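The Linen Corner: A Few Words on Folding

The October swap is coming and the folding question has come with it. Every year I write something in this newsletter asking people to fold what they bring, and every year I get bags. So I am trying again, at greater length, on the theory that anyone who makes it to the bottom will feel too guilty to show up with a bag.

Some background for the newer members of the Vemongate Household Exchange. We take in cloths, towels, napkins, pillowcases and the occasional tablecloth that somebody's aunt thought was a wedding present. They go on the shelves at the Sleiman Street room, and you take home what you like. Last October we took in 2,000 pieces over two weekends. I know the figure because Evanthia Gkikas wrote it on the whiteboard and underlined it, and it stayed there until spring as a sort of reproach.

Most of those pieces arrived in a state I would call geological. There were layers. I pulled a perfectly nice hand towel out of the bottom of one bag and it had taken on the shape of a boot.

Now, I am not a naturally tidy person. My own linen closet at home is held shut by a chair. But a small square cloth is the easiest thing in the world to fold and I have come to enjoy it, in the way people enjoy shelling peas or yelling at the radio. Lay it flat. Smooth it from the middle out with the side of your hand. Bring one edge to the opposite edge, line up the corners, and do it again the other way. You have a square. If you are folding for a drawer, go once more and stand it on end. If you are folding for us, stop at the square, please. The people who come to the swap like to see how big a thing is without shaking it out, and once they have shaken it out they will not put it back the way they found it.

The corner is where it all goes wrong. You pinch one to line it up, the layer underneath comes along for the ride, and you get a little hump that will not lie down. The temptation is to press on it. Pressing gives you a hump with a crease in it. Lift the top layer by that same corner, let the bottom one drop back, and lay it down again without pulling.
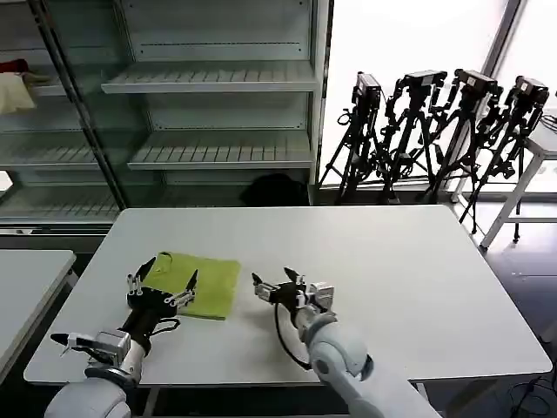
Color helps more than you would think. A bright cloth against a pale table shows you every crooked edge, and you can fix it before it gets away from you. White on white is misery. I did a stack of white napkins for the Junau lunch last fall and was pleased with them until I carried them to the window, where they looked like something a dog had been asked to do.

I should also report on the Great Method Dispute, which some of you witnessed and at least two of you encouraged. Ebuka Babalola folds in thirds. He learned it in a hotel laundry, he is very fast, and his stacks are handsome from the front. The rest of us fold in halves. When the two kinds end up on the same shelf, the pile leans, and by midafternoon it has gone over on whoever is reaching for the dish towels. We talked about it for most of a meeting. The agreement, such as it is, goes like this: halves for anything you could cover with an open newspaper, thirds for bath towels and up. Ebuka has accepted this with good grace and continues to fold his napkins in thirds when he thinks I am in the kitchen.

A few people have asked about ironing. No. If you want to iron a thing before you give it away I will not stand in your way, but it will be on a shelf under 300 other things by lunchtime, and the iron takes it hard. Starch, also no. Somebody brought in a set of starched place mats two years ago and we could have shingled a roof with them.

Washing is a different matter. Wash everything. Wash the thing you are sure is clean because it has been in a drawer since the move. Drawers have a smell and you have stopped noticing yours. Skip the scented dryer sheets if you can stand to; a few of our regulars get headaches, and one shelf of Jivine lavender last year could be detected from the parking lot.

As for what we want, kitchen cloths go first and we never have enough. Napkins are welcome in any number, matched or not. A set of seven is fine – somebody always has a set of five. Fitted sheets will be accepted from anyone who can show me how to fold one. I have watched the videos. I have stood in my bedroom with my hands in the corners like a man being robbed, and what I end up with is a ball, which I put under the flat sheet so that it looks folded from the side. If you have the knack, come and teach the rest of us and I will buy your coffee.

Please don't bring curtains. We still have the curtains.

Drop-off opens Wednesday, October 14, 2020, from ten until four, at the side door. Put your folded things on a table, small pieces together and large pieces together, and go home feeling superior. Bags are fine for carrying. Just take them with you when you leave, as we inherited 209 of them last time and I have run out of bags to keep them in.

If you have an hour to spare that week, we could use more hands for sorting. No experience needed, and there will be cookies until they run out, generally early. Tell Evanthia which day suits you. Tell her also if you fold in thirds, so she can put you on bath towels.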